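Olance Butcher-Block Worktop
Ref. 2374. Sold by Dundcombe

A plain, pale worktop for people who make things and then lose them among other things. The strips run the full length, the grain shows, and it will pick up scratches. We have stopped apologising for this. Soledad Palma in our Ultombridge shop has had hers since March and says the marks are the only record she keeps.

Depth is 1000 mm. Allow 20 mm at the wall if yours is straight, more if it's an ordinary wall. 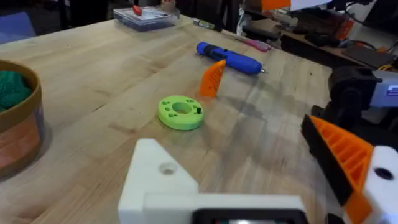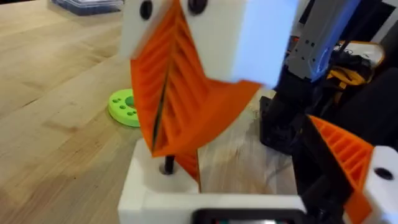

The Olance in use.

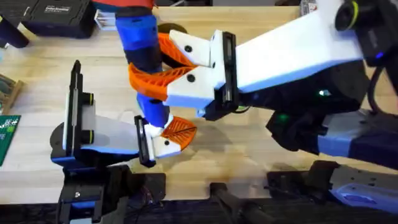

Oil it before first use and again when it looks thirsty. Bakhtiari hard oil suits it, and a tin does around 9 coats. Put a mat under glue guns. Hot glue does lift off, usually with a bit of table.

Legs sold separately, as legs always are. Current price held until Sun 11 July.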